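Pricing a picking arm, and why I haven't signed anything

Three quotes in, and I trust the spreadsheet less than I did in February.
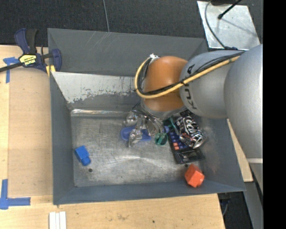 Should you budget for the arm first and the rest later?
Put the arm last. The gripper, the bin, the cabling and somebody's time to set it all up will move your total more than the choice of arm will, and those lines are the ones vendors like to leave soft.

I learned this the slow way. Losance sent a two-page quote with a nice round price for the arm and one line at the bottom reading "end tooling as required." As required by whom? I asked on a Friday and got a brochure back. Gramix did itemize theirs, I'll give them that, but the service plan only covers 8 visits, and travel is extra on every one of them.

Then there's the pick rate. The Gramix sheet promises 561 picks an hour. With what, identical boxes in a neat row? Our bins are a jumble. Crinkly drink packaging on top of flat black things, bright little blocks down near the corners, stuff leaning on other stuff. I want the rate for that. Masilela at least offered to run a trial on mixed items and came back with 79 an hour, a number I find ugly and believable.

What I'm putting in the plan now:

Tooling, including a second set of fingers
Bin, clamps, table, mounting
Cables and spares
58 hours of setup, at our own labor cost
The arm

Nendatus wants to lease us the whole lot instead. Monthly looks friendly until you multiply it out, and the contract doesn't say who pays when a finger gets bent. I've sent that question twice. Until I get it in writing they stay at the bottom of the list.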